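Workshop notebook, June - tablecloths, spills and the yellow chairs

Picking this up from the middle of last week's page, where I ran out of room writing about the Tallen cloth and its creases. Short version: the creases drop out by themselves if you hang it overnight, so stop ironing it, me included.

We're still trying to work out a cleaning routine for the meeting corner at Morham that whoever is on last can do before they go home. The corner gets used for everything. Sample reviews, lunch, people waiting for the kiln room to free up, and it shows. The order for the new covers is 1,575 with the lining and I don't want to sign for it until I know what coffee, glaze dust and marker do to the cloths we already have.

Set up at 9:40. I had the Mohammadi swatch book open on the windowsill and was trying to match the blue-gray in the printed cloth to something we could get by the yard. Nothing in the book is right. The closest one is too green by daylight and fine under the lamps, so I've put a paper tab in it and will look again on a cloudy day.
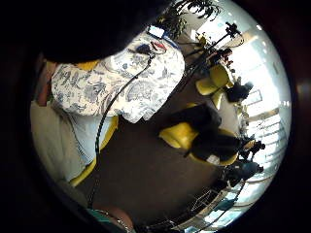

Yellow is what I keep coming back to for the seating. I was all set to argue for gray covers on everything (safe, hides the dust, everybody shrugs) and then I sat in the corner for most of the morning and changed my mind. Those rounded yellow chairs against the brown floor are the one cheerful thing we own! Put somebody dressed all in black in one and the color really sings, and next to a blue toile print it looks like we planned it. So no covers on the chairs. They wipe down with a damp rag in no time, and the shape is a pain to sew for anyway - I tried a paper pattern on one back in the spring and it came out like a shower cap.

That takes the sewing list down to 4 pieces: two cloths for the round table, one for the side bench, one runner for the shelf where the test tiles sit. Cavik can hem all of it on the narrow machine if we pre-wash first. Please do pre-wash. The last runner shrank enough that the tiles hung over the front.

Spill tests next. I kept them boring on purpose. Coffee with milk, black tea, wet red slip, dry erase marker. Same size of drip each time, from the little pipette, on the offcut and never on the good cloth. Let it sit while you do something else, blot, then cleaner, then blot again. Coffee went easily. Tea left a ring that only showed when I held the offcut up to the window. The slip is fine if you let it dry and brush it off, and horrible if you panic and rub it, and guess who panicked. Marker is marker. I got it to a pale smear and gave up.

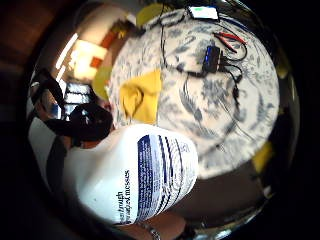
Cleaner bottle by the round table, leaf-and-feather cloth on.

Label talks a big game in large black letters about messes, and I'll admit it did fine on food and drink. I want to try the same four drips with plain dish soap in warm water before we decide to keep buying anything. My guess is soap wins on the coffee and loses on the tea.

The printed cloth is good at hiding things, by the way. All those scattered gray and blue-gray leaves mean a faint tea ring just reads as one more bit of pattern. On the plain offcut you'd spot it from the door. So when we reorder I'd go for a print again, off-white ground, nothing too sparse.

Bits to remember:
Washer at Morham spins at 800 on the linen setting. Leave it there, the faster one sets the creases.
Blotting rags are in the drawer under the tile shelf, the blue bin is for used ones.
Swatch book goes back to Mohammadi by the end of the month, tab or no tab.
The side bench wobbles. Felt pad under the back left foot, I ran out.

Still to do: soap test, measure the bench properly (my number and the one on the wall chart disagree by 2 inches), ask Cavik if the lining can be left off the shelf runner. If it can, the total comes down and I'll redo the order form.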